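10/04/2026

Picked up the summary-table work again. The old script still gives one row per column with count, mean, std, min, quartiles and max, and it still drops text columns without saying so. Durnham's people noticed when the station name went missing from the output. Two separate complaints, same cause. Moved that up the list.

Data used today: the Flumau export, the short one, 200 rows. The full file takes too long to reload every time I change a line. Checked that the short one has all the same columns first. It does, but the order is different, so anything that picks columns by position will go wrong. I changed the two places that did this to use names.

Missing values first. The depth column uses a blank in the early rows and -99 after the logger was swapped in August. The reader treats blanks as missing and takes -99 as a real depth. The minimum was the giveaway. Mean and std were both off too, but nothing about them looked odd enough to catch. Added -99 to the list of missing markers for this column only. I don't want it applied to the whole file, as the temperature offset column could in theory hold that value.

After the fix the depth count went from 200 to 155, so 45 rows had the marker. Ran a plain text search on the raw file to compare and got the same 45.
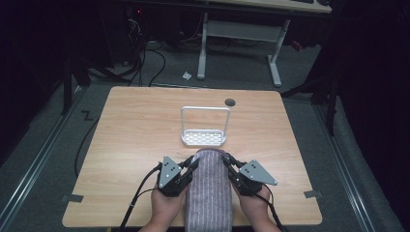

Salamatu Mensah

Next, percentiles. The default quartiles are fine for the monthly sheet, but Huang wants the 70th as well, to match the older reports. Passing 0.7 in the list works. Two things to remember:

- The list replaces the defaults. If you want the quartiles too, put them in.
- Values go in as fractions. Passing 70 raises an error, and the message is clear enough.

The 70th percentile for flow did not match the figure in the old report. Spent longer on this than I should have. The old sheet takes the nearest observed value and ours interpolates between neighbors. Switched to nearest in a scratch copy and the numbers lined up to the last digit. I have left interpolation on in the main script and written a note in the header. If Huang needs an exact match with the old reports we can add an option, but I'd like to ask before doing it.

Same story with the standard deviation, on a smaller scale. Old sheet divides by n, ours by n - 1. On 200 rows you would only see it in the third significant figure. Not changing ours. Noted in the header under the other one.

Text columns. Asking for all columns brings the station name back, with count, unique, top and freq. The numeric rows are then blank for text and the other way around, and the table gets wide and hard to read. I prefer two tables, numeric first and text under it. Wrote it like this for now:

```python
num = df.describe(include="number", percentiles=[0.25, 0.5, 0.7, 0.75])
txt = df.describe(exclude="number")
```

The second line also picks up the date column, which comes out with its own set of rows. Harmless but ugly. Will pull dates out separately and print just first and last.

One trap with `top`: where two stations tie for most frequent, only one is shown and there's no sign of a tie. In the Flumau file two of them do tie. I would rather leave `top` out of the printed report than have someone read meaning into it. `unique` stays.

Also tried the grouped version, one summary per station. Works, but a station with a single row gets a blank std. That is correct and will still bring questions, so the report should print "n too small" there. Cutoff set at 2 for the moment, meaning anything below that gets the message. Happy to raise it if someone has a view.

Range is not in the output at all. Added it as an extra row, max minus min, after the describe call. Before the -99 fix the depth range was nonsense, so the order of the steps matters. Put the cleaning in its own function and made the summary call it, so it can't be skipped by accident.

Saved the scratch copy in the Flemora folder next to the old sheet. Main script is checked in, tests pass, except the one that compares against stored output, which needs new stored output after the depth change.

Still open:

- date column, first and last only
- ask Huang about nearest vs. interpolated
- rerun on the full export
- reply to Durnham about the station names
- regenerate stored output for the comparison test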